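Can a robot arm sort a bin of mixed junk yet?
Posted by Onyekachi Wike, February 18, 2022

My wife and I run a two-person repair shop out of our garage, and the chore I hate most is the leftovers bin. Everything gets tossed in there during the day and then I'm bent over it at night picking stuff out by kind. I keep seeing videos of arms that do this. Is it real, or do they only show the good tries? I don't need fast. I need it to work while I eat dinner.

Zohreh Farahani
Depends a lot on what's in the bin! I've been around these for a few years and solid blocks and bars are pretty doable now, even lying every which way. Clear plastic is where it gets ugly -- the camera sees the glare, or sees straight through to whatever is under it, and the arm goes for the wrong spot.
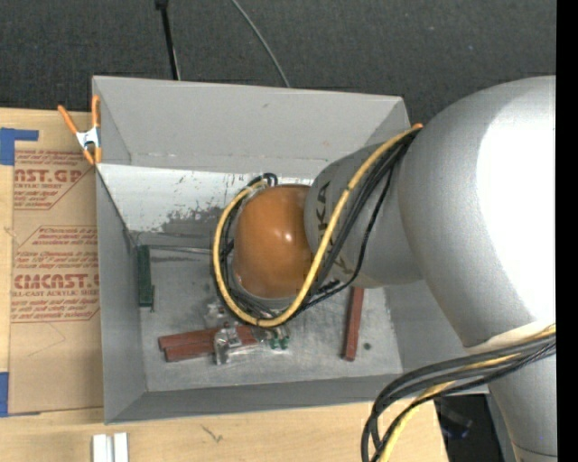 Arm over the bin, crumpled clear packet lying on top of two of the reddish-brown bars.

A packet on top of a bar is the kind of thing I mean. You or I would flick it aside without thinking. An arm has to work out that there are two things there and which one comes off first. Shiny bin floors don't help either, so try a matte liner before you spend money on anything fancy. Also watch your cables. Leave plenty of slack at the wrist, but tie it so a loop can't hook the rim when the arm dips in.

If you toss the packaging in a separate can during the day, I'd say you have a fair shot. With everything mixed, you'll be getting up from dinner a lot.

Eliseo Bañuelos
no. just get two bins

Andri Berchtold
We tried it at my old job at Skineck. One test run was 19 parts and it got 18, and everybody was thrilled, and then the last one was a little bag of screws and it chased that bag into the corner until I hit stop. Good fun, but I still sort my own bin at home. Clamp yours down whatever you do -- ours walked across the table.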